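Can a robot arm do the boring slotting-things-in jobs yet?

Posted in: Home & Workshop > Gadgets and automation
1207 views

I do a bit of light assembly in my back workshop in Drorkham, mostly pushing pins into housings for a friend's garden lighting business, and my wrists have had enough. Somebody at the allotment told me that a small arm could do it all overnight now. So I've been reading and watching everything I can find, and I keep coming back to the same sort of practice job: a box with a square hole, and a peg that wants to go in it. Simulated, I should add, so no real table and no real peg.

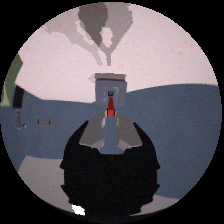
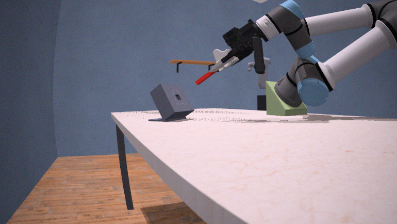
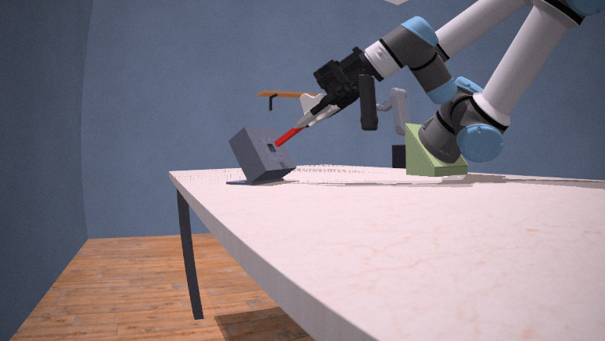
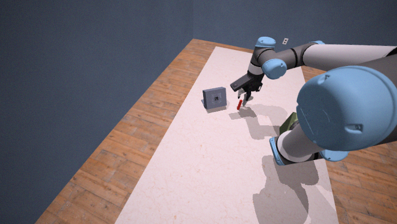
Red peg, square hole, all four of them.

My pins are a lot smaller than that and the housings come in a tray, all facing whichever way they fell. A good batch is 300 pieces and I can get through one in an evening with the radio on, if I don't stop for toast. What I want to know is whether anyone at home or in a small shop is really using an arm for this sort of thing, on a real bench, with real parts that roll off and go under the freezer. And while I'm asking, is it daft to hope the same arm could hang up mugs or put the cutlery away when there are no pins to do? My other half will want to know that before any money leaves the account!

I'm handy with a soldering iron and I can follow instructions, but I'm no programmer. Budget is "less than a decent second-hand car".

Kirnico

Tarkance

I've run a small arm in a shop for a few years now, so I'll have a go at this. Short version: yes for the pins, with a lot of fuss first, and no for the mugs.

Putting a peg in a hole sounds like nothing because your hands do all the clever stuff without telling you. You touch the edge, feel it catch, wiggle a bit, and in it goes. An arm that only knows positions will shove the pin straight at the spot where it thinks the hole is, and if the housing has shifted by the thickness of a fingernail you get a bent pin or a housing skating across the bench. I've had both, sometimes in the same minute.

What sorted mine out was boring. I made a fixture (a block of hardwood with pockets cut in it) so every housing sits the same way up and can't twist. Then I filed a small chamfer on the holder that guides the pin, and I slowed the last bit of travel right down. After that I had one bad part in a run of 300, where before I'd been picking them off the floor. I still load the pockets by hand — that's the part people leave out of the videos — so you'd be swapping an evening of pushing pins for a shorter evening of filling trays. Your wrists may well thank you all the same.

Loose parts in a heap are another matter. You need a camera and software that can work out which way up each one is lying, and then a grip that suits it from that angle. It can be done, and people do it, but I wouldn't start there and I wouldn't expect to buy it ready to go on your budget.

As for simulation, I use it too and I'm fond of it. You can try a move over and over at two in the morning and break nothing. Just don't take the jump to your own bench for granted. Friction is different, the light is different, your gripper pads wear down, and a real cable will always find a way to get in front of something. I try things out in simulation to find the stupid mistakes, then I expect to spend a good while longer on the real thing finding the others.

Things I'd ask a seller before paying:

Can it feel how hard it's pushing, and will it stop or back off by itself?
How closely does it come back to the same spot after it's been running all afternoon?
Can I teach a move by hand, without writing code?
What do replacement fingers cost, and how long do they take to come?
Will they let me send a bag of my own parts and show me it working on those?

That last one saved me a lot of money. One seller went very quiet.

Mugs: the handles all point different ways, they're slippery, and your kitchen is never laid out the same two days running. I love the idea and I'd buy one tomorrow, but I wouldn't promise it to your other half.

Ouazzani

Don't bother, get a hand press. Mine cost 19 quid at a car boot sale and it's done every job I've given it. No software updates either.

Kirnico

Thanks both. Tarkance, that's just what I was after, and I hadn't thought about the chamfer at all. I've got a bit of beech offcut so I'm going to make the pocket block first and see how much quicker I am by hand with everything facing the same way. If it helps I've lost nothing, and if I do get an arm later the block's already made.

Ouazzani, I did look at a press! The trouble is the pins go in at a slight angle on one side of the housing, so I'd need to tilt the whole thing and I can't picture how to hold it. If you've got a way round that I'm all ears — what do you use to clamp yours?

Ouazzani

Wedge under one end and a toggle clamp. Cut the wedge to whatever your angle is and screw it down to the base, then put your beech block on top of that. Start with scrap housings.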